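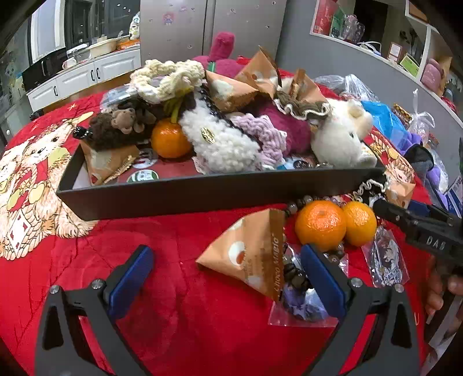

Trimotetti: a dataset of things people say about snacks

Hi! Trimotetti is a pile of short snack reviews I've been collecting and cleaning up, and this page should tell you what's in it and how to load it. I started it because I wanted plain, everyday writing about food to test a little text sorter on, and everything I could find was restaurant reviews. Restaurant reviews are great, but people write them in a special voice. Ask the same people what they think of a wrapped pastry from a corner store and they write like they talk, which was the stuff I was after.

Last updated 10/14/25.

What's in it

There are 1542 reviews, one per row, all in English. Most are a sentence or two, and a few go on for a whole paragraph (chips bring out strong feelings). Fruit counts as a snack here. I went back and forth on that, then somebody sent in a lovely long complaint about mandarins that are impossible to peel, and that settled it.

The columns are:

id – a plain number, never reused, so you'll see gaps where I pulled rows
text – the review, as written, typos and all
kind – sweet, salty, fruit, or other
mood – happy, meh, or unhappy, picked by the writer
again – yes or no, whether they'd eat it again
round – 1 or 2, see below

Please don't fix the typos and send them back to me! I know they look messy, but they're half of why I like this set.

How I collected it

It came in 2 rounds. The first was a form on my own site, Nitine, where I write about food and spreadsheets to a small and very patient crowd. The second opened in September with a shorter form, after I noticed that people kept giving up at the question about texture. I dropped that question and the answers got longer, so make of that what you will.

Everybody who filled in the form checked a box saying their review could be shared. I never asked for names or ages. A few writers mentioned a family member or the street they live on, and I cut those bits and put [removed] in their place. I read every row myself, but if you spot something personal that I missed, open an issue with the id only (don't paste the text) and I'll take it out.

Splits

train.csv has 1000 rows, and dev.csv has 300. Whatever's left over is in test.csv. I shuffled before splitting, so both rounds show up in all three files. An older copy of this set had a few doubles across train and test, so if your scores dropped after you updated, that's probably why. Sorry!

Loading it

Any CSV reader will do. The files are UTF-8 with a header row, and the text column is in double quotes. I've had trouble opening them by double-clicking in spreadsheet programs, which like to turn some of the shorter reviews into formulas if they start with an equals sign or a minus. Import them as text and you'll be fine.

Things to watch out for

The moods lean happy. People mostly buy snacks they already like, and the meh pile is thin. The kind column is a bit shaky too, mainly around anything that's sweet and salty at once. My rule was to go with whatever the writer complained about or praised first, and I'm not sure I stuck to it the whole way through.

Most of the writers found the form through my site, so this is not a fair sample of anybody except people who enjoy reading about crackers. Please don't use it to say what shoppers in general want.

There are also some jokes in here. One row reviews a napkin. I left it in under other.

License and credit

CC BY 4.0. Use it for whatever you like and call it Trimotetti when you mention it. If you make something with it I'd love a link – the contact page on Nitine goes straight to my inbox.

Still to do

Split salty into chips and everything else
Write down the kind rule properly, with the odd cases
Go back over the round 1 rows where mood is unhappy and again is yes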